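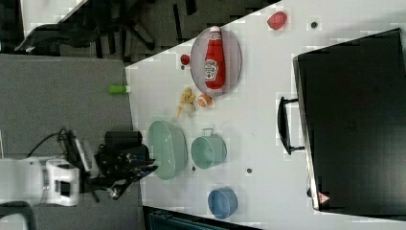
Melahat Canpolat
Media and Technical Publications, Clonum

Clonum to begin separate recovery of squeeze-bottle closures at Drarnau

Clonum will commission a dedicated polypropylene closure circuit at its Drarnau materials recovery facility in December. The circuit, supplied by Vandenberghe and designated Ruretti, processes caps, flip-tops and dispensing spouts from household squeeze bottles. These items currently report to the mixed plastics fraction or, where they have detached before collection, to the glass fines stream.

Design throughput is 699 tonnes per year of closure material on a single-shift basis. The circuit occupies the former bale storage bay on the eastern side of the facility and ties into the existing container line downstream of the ballistic separator.

Background

Squeeze bottles used for sauces, honey and salad dressings are commonly moulded in polyethylene terephthalate or high-density polyethylene, with a polypropylene closure. The closure often carries a silicone or thermoplastic elastomer valve. When a capped bottle is baled with its parent polymer, separation of the closure is left to the reprocessor, who granulates the whole container and relies on a sink-float tank. Polypropylene floats and PET sinks, so the split is workable for PET bottles. It is less satisfactory for HDPE bottles, where both polymers float and the closure remains as a contaminant in the natural or coloured HDPE flake.

Loose closures present a different problem. Most fall through the 70 mm trommel apertures with broken glass, bottle tops and organics, and are not presented to the optical sorters at all.

Process description

The Ruretti circuit draws from two points. The first is the trommel undersize, which passes over a vibrating screen and an air knife to lift the light fraction clear of glass. The second is the container line, where capped HDPE bottles are diverted to a low-speed decapping drum. The combined closure stream is then presented to a near-infrared sorter fitted with a high-resolution valve block suited to small particles.

Ejected polypropylene is washed cold, granulated and passed through an elutriation column to remove label fragments and liner material. Silicone valves are taken out at a density separation stage using a salt solution maintained under closed-loop control. Rinse water is returned to the wash stage after filtration.

Factory acceptance testing was completed on blended feed from kerbside and commercial collections. Residual silicone in the finished flake was within the purchaser's specification in each run. Colour sorting of the flake has been left out of the first stage, and the product will be sold as mixed colour.

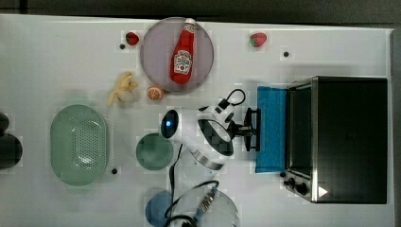 "Residue left in the bottle is the main variable in this circuit," said Mieke Schouten, Process Engineering Lead at Clonum. "Tomato sauce with a high solids content dries on the inside of the orifice and bonds the valve to the cap. We extended the wash residence time to deal with that. Mayonnaise is an oil problem and goes to the surfactant dosing side. Neither one is helped by putting the bottle in the bin half full."

Changes for participating councils

Collection arrangements are unchanged. Residents in the 53 collection zones serviced by Drarnau should continue to use the yellow-lid bin. Clonum requests the following amendments to printed and online sorting guides:

Squeeze bottles should be emptied and rinsed. Removal of sauce staining is unnecessary.

Caps should be screwed back on to the bottle. The earlier instruction to bin caps separately is withdrawn from the date of commissioning.

Pump dispensers containing a metal spring remain excluded and should go in the general waste bin.

Single-serve sachets and portion tubs remain excluded.

Replacement artwork for bin stickers will be supplied to councils in print-ready format. Councils with stock of the current sticker may exhaust it, provided the online guide has been corrected.

Effect on operations

Tie-in works require a shutdown of the container line for 5 days. Incoming loads will be stockpiled under cover in the receival hall during that period, and no diversion to landfill is planned. Weighbridge hours will be reduced on the Friday preceding the shutdown, with last tip at 2.30 pm. Commercial account holders will be notified by email of revised slot times.

Noise modelling for the decapping drum was carried out with the roller doors both open and closed. The licence limit at the boundary is met in both cases. The doors will be kept closed on evening shifts as a standing operating condition.

Flake samples, the process flow diagram and the revised bale specification are available to reprocessors and council waste officers on application to Clonum. Requests should state the intended end use and the sample mass required.

Media and technical enquiries: Melahat Canpolat, Clonum, Drarnau site office.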